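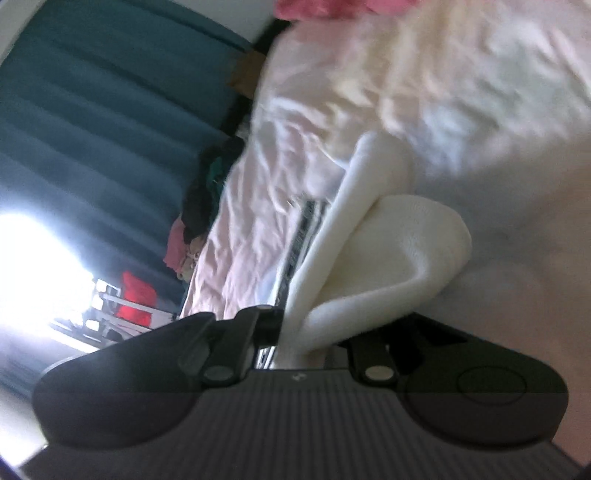

**How often should bed linen and soft clothing be sorted, folded and put away in a shared residence?**

Once a week, on the day the clean linen comes back to the floor.

The Ercombe Residences have followed a weekly linen schedule in both houses, Helleck House and Imai House, since the start of January. The following item sets out the schedule as it now stands, together with the guidance on folding that residents requested at the winter house meeting. It replaces the sheet previously posted inside the linen room doors.

## Weekly schedule

Clean linen is delivered by Flanel, the laundry contractor, on Tuesday mornings. Helleck House is served first and Imai House second. Bags are left on the shelf bearing the room number and should be collected by the evening of the same day. Bags not collected within 48 hours are moved to the reserve shelf in the Imai House basement, where they may be claimed from the residence office on presentation of a room key.

Used linen is to be placed in the blue bag and left outside the linen room before breakfast on Monday. Personal clothing may go in the same collection only if it carries a sewn or ironed name tape. Adhesive labels come off in the wash and are not accepted.

Each resident receives two fitted sheets, two flat sheets, four pillowcases and one bed cover. Bed covers are collected on the first Monday of the month only. Residents who use a cover of their own are asked to tell the office, so that the house cover can be returned to stock.

## Folding on the bed

A bed that has been made up with its cover is the best folding surface in most rooms. It is wide, it is at a reasonable height, and it does not mark pale fabric in the way that a desk or a windowsill may. Some wrinkling of the cover is to be expected and can be smoothed by hand afterward.

Small soft articles, such as light knit tops, undershirts and cotton cloths, should be laid face down and smoothed from the center outward. Fold each side toward the middle, then fold from the hem upward in halves or thirds, depending on the depth of the drawer. Off-white and cream articles should be kept together in one pile and handled before anything dark is brought to the bed.

Rolling is equally acceptable for knit fabric. A rolled article takes up less depth in the drawer and tends to crease less along the front. It should be rolled firmly from the hem and the loose end tucked beneath. A roll that opens out at one side when it is picked up was started too loosely and is best shaken out and begun again.

Heavy sweaters should be folded once only and stored flat. They should not be hung, as the shoulders will stretch over the course of a season.

Fitted sheets remain the article most often mentioned in comments to the office. The recommended method is as follows:

1. Hold the sheet lengthwise with one hand inside each of two neighboring corners.
2. Bring the hands together and turn one corner over the other.
3. Repeat with the remaining two corners, then place all four together.
4. Lay the sheet on the bed, turn the elastic edge inward to form a rectangle, and fold in thirds.

The result need not be exact. A fitted sheet that lies flat enough to sit beneath its matching pillowcases is folded well enough for the linen shelf.

## Drawers and closets

Rooms in Helleck House have three drawers beneath the bed - rooms in Imai House have a single chest with four. In both cases the lowest drawer is intended for spare bedding and should not be used for shoes. Articles should be completely dry before they are put away. Residents who notice a musty smell in a drawer are asked to empty it, leave it open for a day and report the matter if the smell continues.

Cedar blocks are available from the office without charge. Mothballs are not permitted in either house.

Curtains are the property of the residence and are cleaned during the summer closure. Residents should not take them down for washing. Where a bed stands close to a window, the curtain should hang free and should not be tucked behind the mattress or the bed cover.

## Replacement of stock

The residence has set aside $2,790 for linen in the present term. The first order, for 100 pillowcases, has been received and divided between the houses. Fitted sheets will be ordered next, and the older sheets with worn elastic will be withdrawn as the new ones arrive. Residents who have a sheet in poor condition need not wait for the exchange and may bring it to the office at any time during opening hours.

Withdrawn cotton is cut into cleaning cloths for the kitchens. Withdrawn bed covers in sound condition are offered to residents before they leave the building. A list of the covers available will be posted beside the mailboxes in each house, with a space for room numbers.

## Outstanding items

Several unlabeled articles from the January collections are still held on the reserve shelf in Imai House, among them a gray scarf, a child's blanket and three odd pillowcases in a striped pattern that does not match residence stock. They may be inspected whenever the office is open. Articles still unclaimed at the end of term will be donated.

Comments on the schedule should be submitted in writing to the residence office by Friday, February 28, 2025. Forms are available at the front desk of either house. The request from Helleck House for a second ironing board has been received and approved, and the board will be kept in the linen room on the second floor.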